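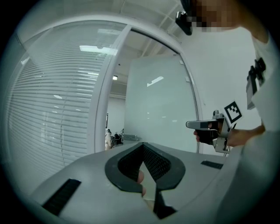

Glass doors and handles: what is changing on our floor

The office doors have had their yearly check, and most of the work in the next few weeks is on the handles. The Peixoto building has 159 internal doors, and the frosted glass ones get the hardest wear of any of them. People in the office interior go through with something in one hand more often than not, a mug or a laptop as often as not, and the door gets opened with whatever is left over. An elbow on a lever puts the weight in the wrong place, and over a year or so the spring behind the plate goes slack.

Grelska, who look after the doors for the landlord, tested every lever on the floor and found seven that did not return to level when released. These will be taken off and fitted with new springs. The plates and levers themselves are staying. We did ask about changing to pull bars, but that would mean drilling new holes in the glass or replacing whole panels, and the quote came to more than we had set aside for the floor.

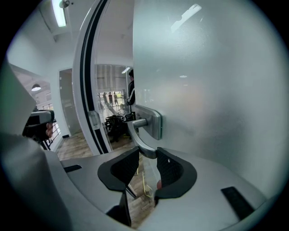
Lever handle on a frosted glass door, with the hallway beyond.

While the work is going on, please keep the hallway side of each door clear. Carts can stand in the hallway during the day if they have their wheels locked and leave room for the door to open fully. Cables that have to cross a doorway should go flat to the floor and be taken up at the end of the session. A door that closes on a cable damages the seal strip as well as the cable, and the strips are sold by the full length only.

A few points on using the handles. Press the lever all the way down before you push or pull. Let it come back up by itself after the door has closed. If a door sticks, report it to the front desk with the door number and don't force it. Please don't hang bags, coats or lanyards on the levers.
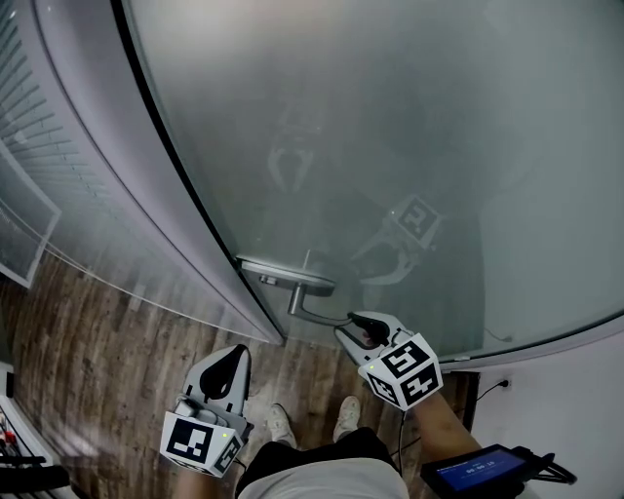
Keys are the other matter. The locks on the glass doors are all from the same Stunano set, and the front desk holds one key for each. There are no spares at present. More have been ordered and should be here before the end of May. Until then, any key signed out has to be back the same day, including keys lent to visitors and contractors. A lost key means a new cylinder, and the charge for that is £200 to the team that signed for it.

Cleaning of the glass moves to Pristel from next month. They will do both faces of each panel and wipe down the handles. Tape and sticky notes should come off the glass before they start, as they won't move anything fixed to it.

Questions about doors or keys can go to the front desk on extension 426.

Posted Jan 30, 2025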